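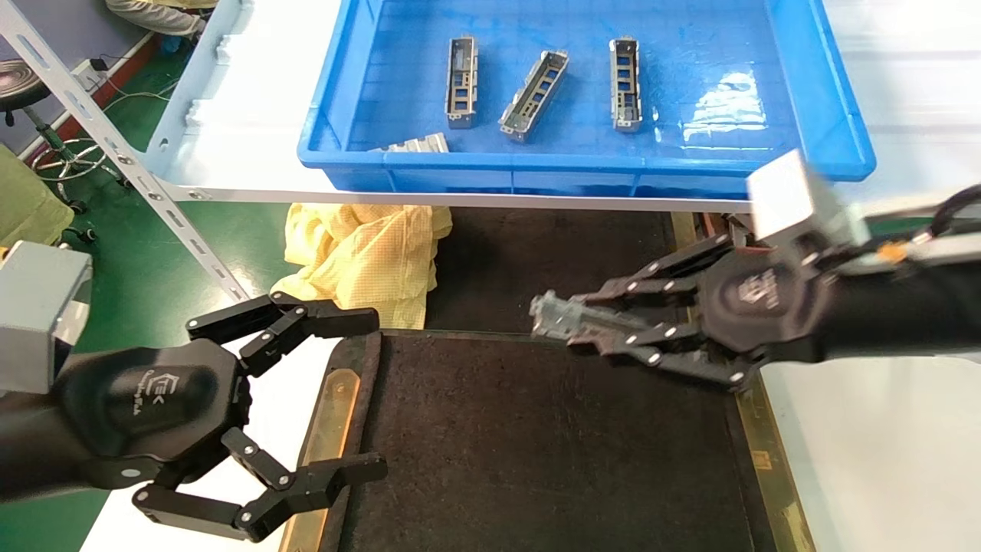 Riviere library reopens its reading room

The reading room on the upper floor of the Riviere library opened again on 8/19/22 after being closed for most of July. The floor has been sanded and sealed, the two tall windows facing the courtyard have new glass, and the old radiators have been taken out and replaced.

Monique Carré, who runs the library, said the work finished a week later than planned. The glass was delivered in the wrong size and had to be ordered again. During the closure the newspapers and local history boxes were kept downstairs next to the children's section, and readers could ask for them at the front desk. They are now back on their usual shelves.

The local history collection has grown over the summer. The family of a former schoolteacher in Brarden gave the library 3,000 postcards, most of them of the river towns between the wars. Szu-yu Wei has started sorting them by place. The cards for Brarden and Norar can be looked at now by appointment. The rest will follow as they are sorted, and there is no set date for that yet. Readers who recognize a street or a building on a card with no caption are asked to write it on one of the slips in the box. Please do not write on the cards.

Opening hours for the reading room stay as they were before the work. Bags must be left in the lockers by the stairs, and the lockers no longer need a coin. Pencils only at the map table. The copier has been moved to the landing and now takes the same card as the printers downstairs, so the separate copy cards can be handed in at the desk for a refund.

Hawi Abdella's evening class on reading old handwriting will start again in the fall. It will meet at the long table in the reading room and will again use parish and court records. No earlier experience is needed. Those who were on the waiting list in the spring have been offered places first, and 2 are still open. Names can be left at the front desk.

The side entrance is still closed while the step is being repaired. Readers who need the elevator should use the courtyard door and ring the bell.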